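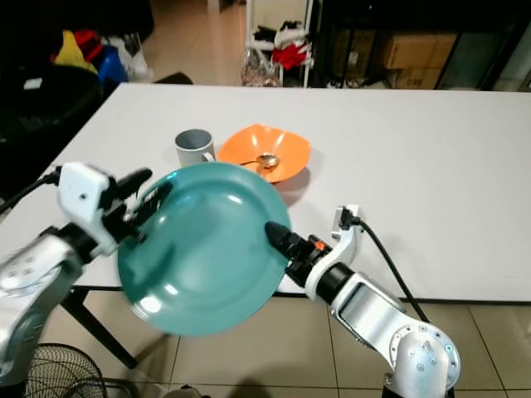
Unit 7: Showing a task by remote control

Drelora short course in robot teaching
Notes by Gilberto Betancur, revised June 13, 2026

1. What this unit covers

In the last unit you moved the arm by hand and stored positions. In this one you drive both arms from the operator's seat and the system records the whole movement. The task is picking up a plate, turning it and passing it from one gripper to the other. Read sections 2 to 5 before your slot. Section 6 is the written work.

2. By hand or by remote control

When you guide an arm by hand you stand beside it, push the links where you want them and feel the weight of whatever is in the gripper. It is quick to learn. The drawback is that your own arms and sleeves are in the camera's view, and those pictures are no good for training, as there will be no person in the way when the robot works alone. Guiding two arms at once is also awkward for one person.

With remote control you hold a pair of small leader arms and the big arms copy them. The cameras see only the grippers and the objects. You lose most of the sense of touch, so you have to judge grip by eye and by the force reading on the Jutico panel. Most people squeeze too hard for their first few attempts.

3. Why a plate

A plate is thin at the rim and wide across the middle. Two fingers can hold it only near the edge, so a small turn of the wrist swings the far side a long way. It also hides things. With the plate tilted up in front of the head camera you may lose sight of part of the table, and a glossy glaze picks up bright patches that move as the plate moves.

Glazed plates slip more easily than the matt ones in the Todel kit. Practise with a Todel plate first if you have not driven the arms before.

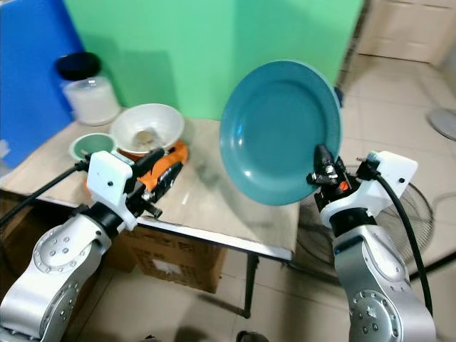 Figure 2. Plate held by the right arm alone, left gripper over the table.

When one gripper has the plate, the grip must be far enough in from the rim to stop it turning under its own weight. If it begins to rotate, lower it to the table and take hold again. Do not try to catch it with the second arm. The recording will contain the catch, and the robot will learn it.

4. The wrist camera

Each recording stores the head view and the wrist views together with the joint positions. Students tend to watch only the head view while driving. Keep the wrist view open in the second window and look at it before you lift. You want a finger on each side of the plate, with the edge pinched between them.
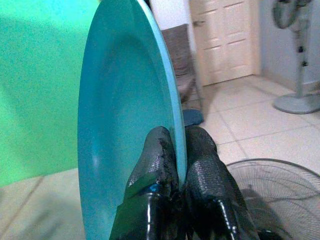

A finger that has caught only the very lip will look fine from the head camera and fail halfway through the lift. Check it every time. Wrist pictures also take in a good deal of the room, floor and walls included, and what is in them changes quickly as the wrist turns. Leave the room as it is during a set. If something has to be moved, finish the set first and start a new one, and write down what was moved.

5. Recording a set

Bring both arms to the rest position and zero the leader arms.

Place the objects on the table. Change their places a little between attempts, but keep them within reach of both arms.

Start the recording, wait for the tone, then begin.

Move at a steady pace. Pauses are allowed, but a long pause in mid-air teaches the robot to hang there.
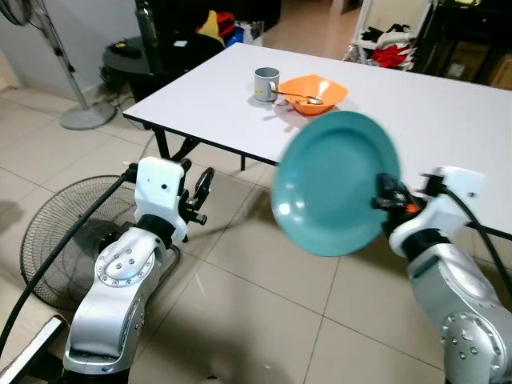 Speed causes more wasted recordings than anything else. If you swing the plate fast it blurs in the camera, and the blurred pictures tell the system little about where the rim is. Slow down whenever the plate is out over the floor and during the handover. Both grippers should be closed on the rim before either one lets go, and the letting go should be a separate movement that you could point to afterwards.

Stop the recording only when the plate is down and the grippers are clear of it. Mark the attempt as good or bad straight away. Bad attempts are kept in their own folder and are not deleted.

A full set is 30 good attempts. Any attempt longer than 3000 frames is split by the software, and the two halves cannot be joined again, so stop and restart if you are running long.

6. Written work

Pick 2 of your own attempts, one good and one bad, and write a page on each. Say where the grip was on the rim, which camera you relied on and at what point the bad attempt went wrong. Include the force plot. The Entwistle viewer exports it from the File menu.

Leave the arms at rest and the emergency stop pressed in when your slot ends.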